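Clomusberg's little things swap is back, and I brought the wrong bag

I only meant to pop my head in. It was Thursday, it was raining sideways, and the upstairs room at Piludton had its lights on, so in I went with my shopping and came out an hour and a half later with a brooch, two odd buttons and no memory of where I'd left my umbrella. (Found it since, thank you to whoever hung it on the banister.)

For anyone who missed the notice in the window, the swap is for the small stuff. Hair clips, bracelets, rings, keyrings, badges, the kind of thing that lives at the bottom of a drawer until you move house. You bring what you don't wear, it gets a quick wipe and a sort, and you take home something you like better. No money changes hands unless you want to put a coin in the tin, and the tin goes towards hiring the room.

Serena Benedetti started it last spring after clearing out her own dressing table, and she tells me she thought it would be her, her sister and a plate of biscuits. By the time they packed up this week the tally in her notebook stood at 535 pieces handed in, and 133 people had signed the sheet by the door. That's more than turned up for the summer fair! The queue went down the stairs and past the noticeboard at one point, and I had a very nice chat on the fourth step with a woman who had brought nothing but clip-on earrings, a whole biscuit tin of them, all her mum's.

I asked Serena what people bring most and she didn't even have to think. Claw clips. Everybody bought them, everybody had a haircut, and now they've all come to Clomusberg to live. Beaded bracelets are next, mostly the stretchy sort that children make at parties and grown-ups are secretly quite fond of. She is strict about mixing things up too much. Heap them together and people just rake through with one finger and give up, she says, but put a couple of bits out with some space around them and somebody will pick them up and try them on.

So that's how it's done, with trays and shallow boxes and old bedding for a cloth. I'm a convert to the old bedding. A proper tablecloth makes you feel you ought to be careful, and a daisy sheet makes you feel you're having a rummage in your cousin's bedroom, and you stay longer.
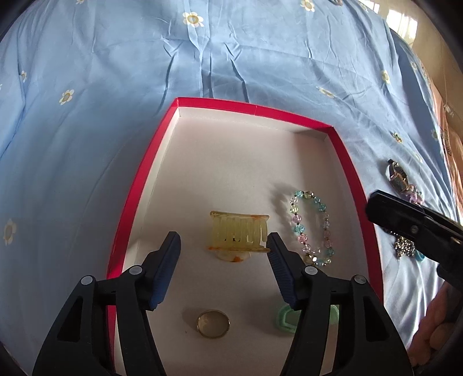
The other clever bit is the sorting, and for that you want Kamonchanok Nakpan, who had the repair corner by the radiator and barely looked up all evening. She restrings necklaces, tightens clasps and tells you very kindly when a thing is past saving. I'd brought her a string of beads that went everywhere on the bathroom floor in November and have been in an envelope ever since. She tipped them out, asked if I wanted them back in the same order (I had no idea what the order was) and had them on new elastic before I'd finished my tea. She uses a double knot with a dab of glue and then pulls the knot inside the biggest bead so it doesn't scratch. I have written that down here mainly so I can find it again.

She had a few tips for anyone bringing things next time, and I promised to pass them on. Give beads a wipe with a damp cloth and let them dry flat. Check the springs on hair clips before you bring them, as a clip that won't close is only good for the bits jar. Tie long chains in a loose loop or thread them through a drinking straw so they don't arrive as one big knot. And please, no more single earrings unless they're really special – she has a jam jar full and it's starting to look at her funny.

Cuadros, the framing shop on the corner, is taking some of the broken pieces off her hands. They press them into the mounts for little mirrors and box pictures, and there's one hanging behind their counter already made up of buttons and half a tiara. I went in to look at it on my way to the bus. It's lovely, and a bit mad, and I'd have it in my hall tomorrow if my hall wasn't already full of coats.

The tea came from Vuva, who ran the urn and sent up a tray of cinnamon buns that had gone before I got to the top of the stairs. I'm told there'll be more next time. I was also told that last time, so I shall be arriving early.

Not everything went smoothly. The room gets very warm once it's full and the windows on the street side don't open past a crack, so Serena is asking whether they can have the bigger room downstairs. There was a bit of grumbling as well about people who came at the very start and took the best things before anyone else had got their coat off. From the next one there'll be a limit of 2 pieces each for the first half hour, and after that you can help yourself. I think that's fair, and I say so as a person who was eyeing up the same brooch as three other people and got there by sheer elbow.

The swap I enjoyed most wasn't even mine. A girl of maybe nine had brought a bracelet she'd made herself, and she stood near it the whole time pretending to look at something else. A lad from the sixth form picked it up, put it on, held his arm out to his mate and off he went with it. She went bright pink and told her dad, then the lady with the earrings, then me.

Whatever didn't find a home has been boxed up at Serena's, and she'd be glad of a hand going through it if you've got a free afternoon and good eyesight. She could also do with shallow boxes and trays, small mirrors that stand up by themselves, and any single sheets you've finished with, patterned if possible. You can leave them at the Piludton front desk with her name on, any day before six.

The next one is upstairs again unless they get the bigger room, doors at half past five, and if you're bringing a lot, come to the side entrance where there's no step. I'll be the one with the clip-on earrings. I went back for a pair.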